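Three Nights in Kornlow: Where We Ate

Posted in Travel, Food
9 comments

We went to Kornlow in December because the fares were low and I had vacation days to use up. I'd read that half the restaurants close for the winter. A few do, but we ate well every night and never needed a reservation. These are my notes, mostly about food, with a little on getting around.

We stayed in Granham, the neighborhood up the hill from the harbor. The rental was on the second floor, with a small kitchen and a bedroom facing the back. It's a 15 minute walk down to the water and longer going back up. The number 26 bus makes the same trip and stops running early in the evening, so plan on walking home after dinner or paying for a cab. 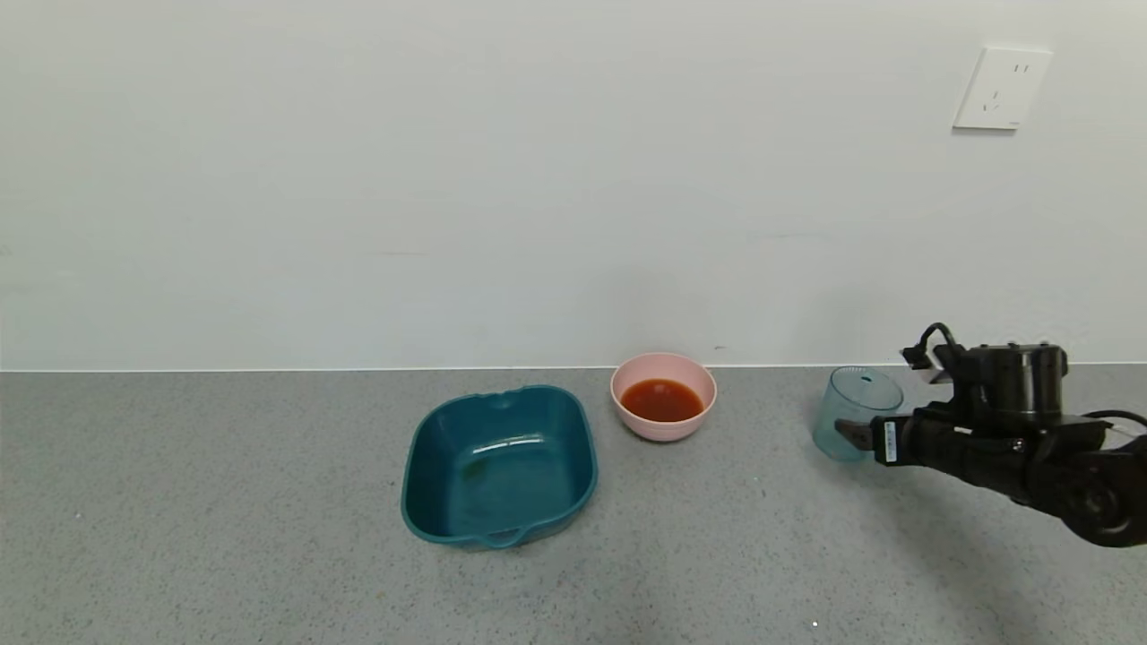 The kitchen counter, with the plastic basin.

The first night we got in late and went to the closest place with its lights on, a bar called Zein. The menu is on one card and most of it is fish. I had smoked mackerel on brown bread with pickled onion, and my husband had the fish soup, which came with a bowl of grated cheese and more toast than two people could eat. Both were good. The soup was better. There's a dining room in the back, but we sat up front at the bar where it was warmer. They take cards.

Breakfast is harder in Kornlow. Most cafes open at 10, and the hotel dining rooms don't seem to want people from outside. The exception is the bakery on the corner by the post office, which opens at 7 and sells a flat potato roll with caraway seeds. Get there before 9. On our second morning we got there at 9:30 and the potato rolls were gone, so we had plain ones.

The best meal of the trip was at Tenel, down at the far end of the harbor past the boat sheds. Josefien Willems runs the front and Tobiloba Omoregie cooks. They opened four years ago in what used to be a net store, and there are 40 seats. We ordered the set dinner, four courses with no choices apart from dessert. We had a beet salad with horseradish, mussels in a broth with a lot of pepper, braised lamb shoulder with white beans, and then a prune tart for me and cheese for him. I've thought about the mussels several times since. The broth had smoked chili in it and something sour that I guessed was tamarind. I asked, and it was.

Dinner for the two of us with a bottle of the house white came to 151 euros. That's more than we usually spend, but I'd pay it again. If you want to go cheaper, they do a lunch plate on weekdays with the soup and one main.

On our last full day it rained from morning on. We went to the maritime museum, which has a good room about the herring trade and not much heating. The town used to have some 2000 people working in fish, between the boats, the smokehouses and the barrel makers. Two smokehouses are still going. The one on the north side sells to the public from a side door, and I bought a vacuum packed piece of eel to bring home. Check your customs rules before you do the same.
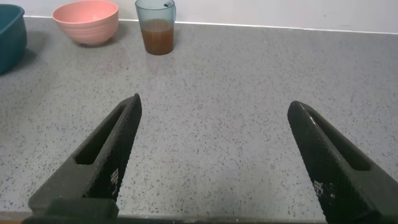

By late afternoon we were tired of being wet, so we bought groceries and cooked. The supermarket in Granham is small but has everything for a basic dinner. We got leeks, potatoes, cream and a piece of hot smoked trout, and I made a kind of chowder. The local butter is salty, so taste before you add any more salt. I didn't, and it was a little much.

Some practical things. Tap water is fine to drink. Tipping is rounding up, and nobody chased us for more. Menus at the harbor are in English as well, but up the hill they're usually not, and the staff were happy to explain. Kitchens close at 9, even in the places where the bar stays open. If you're vegetarian you'll do fine at Tenel if you call ahead, and at Zein you'll be eating toast and onions.

We missed the Saturday-style market hall entirely, as it shuts for most of the winter and comes back in March. I'd also have liked to try the pancake place across from the ferry dock, which had a sign in the window about repairs. If anyone has eaten there, leave a comment and tell me how it was.

Next post will be the train ride south and the two days we spent on the coast.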